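Teleop or hand guiding for block pushing?

Stunosik
Posted Saturday, 9:14 am

Finally got our arm pushing blocks about under its own steam and I'm chuffed! Now I want more demos, and I can't decide how to collect them. So far I've driven it with a gamepad, 60 runs, all of the "push the red star to the green cylinder" sort. Would I get better data by grabbing the arm and moving it by hand? Pic of the board as it stands.

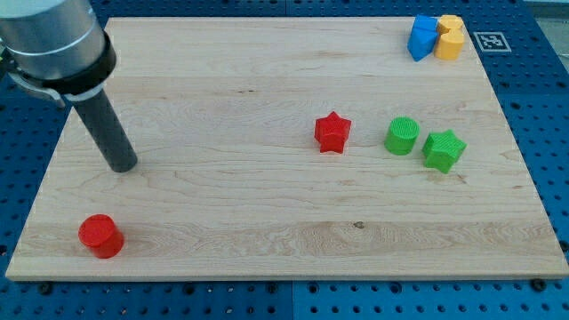

Vestard Makers – Robot Arm Group

Stunosik
Forgot to say, the policy only gets the camera view and the tip position. No force sensing. It does fine in open space and then gets in a right muddle when two blocks are touching, like the blue and yellow up in the corner there.

Yensuk
Lovely setup! I'd stick with the gamepad. If you hand guide, your arm and sleeve are in every picture, and the robot learns from pictures with you in them. Then you step away and it's looking at something it has never seen.

Drindness
Don't agree, sorry. Hand guiding gave me far smoother pushes. With a stick I kept stopping and starting, and my model copied every single stop. You can record the joints by hand, then play the move back with nobody near the board and film that.

Yensuk
Playback is fine for picking things up. With pushing, a block only has to start 2 mm off and it spins away on you. A star is worse than a cylinder for that, all those points.

Drindness
Fair point on the stars. I only had cubes.

Kanokwan Intarasuk
Before you change anything, look at what you're showing it. If all 60 runs start with the blocks spread out, it won't have a clue about touching ones. Do 25 where you start with a pair together and the whole job is to get them apart. Put in your mistakes as well – overshoot, go round the back, nudge it again. Mine came on loads after that.

Stunosik
Ooh, I've been binning the messy ones. How many did you end up with?

Kanokwan Intarasuk
Nearer 1000 by June, but the separating was better long before that.

Drindness
I'd still try a few by hand :)

Stunosik
Going to do the 25 on the gamepad this afternoon, starting with blue and yellow. Will post the numbers tonight.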